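The Pear Box

I ordered the anniversary box from Pomton at eleven at night, in my socks, with my thumb hovering over the button for way too long.

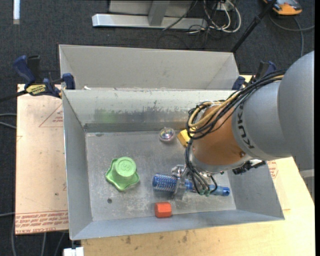 Kiyoshi Ikeda thought I should have gone with the chocolates. Pears were what you sent a dentist, he told me over the phone, and after two years of marriage a woman deserved caramel at the very least. I said Lena liked pears. He said everybody says they like pears.

So I went back on the site and added caramel. Then I added the little candle, and a card, and by the time I got to the end the thing cost more than 70 dollars and I hadn't even picked a ribbon! (I picked green. I regretted green all night.)

The card was the hard part. You got 38 characters, spaces included, and I am not a 38-character person. "Happy anniversary to my favorite" was fine until I needed a noun. Favorite what? I tried wife, which sounded like I had several. I tried person, and then I pictured her mother reading it. In the end I typed "Still you. Love, me" and hit send before I could fix it.

The box was supposed to come the next morning. It didn't. I called, and a very patient man named Getachew Tamiru looked up the order and asked if I lived at 799 Allden Road.

"I live at 797," I said.

"You typed 799," he said, and he sounded sorry about it.

Now, 799 is Mrs. Voss. We hadn't spoken since the business with the hedge. I stood on her porch in my good coat, practicing, and she opened the door before I'd knocked, with a napkin tucked in her collar and caramel on her chin.

"Still you," she said. "I thought it was from Harold."

Harold moved to Tucson in January, with the car.

What do you say to that? I said I hoped the pears were ripe. She said they were perfect, and did I want one, and I said well, maybe two, and she wrapped them up in the green ribbon.

Lena ate hers over the sink with the juice running down her wrist. I told her the whole story. She laughed so hard she had to put the pear down, and then she asked what Mrs. Voss was doing for dinner.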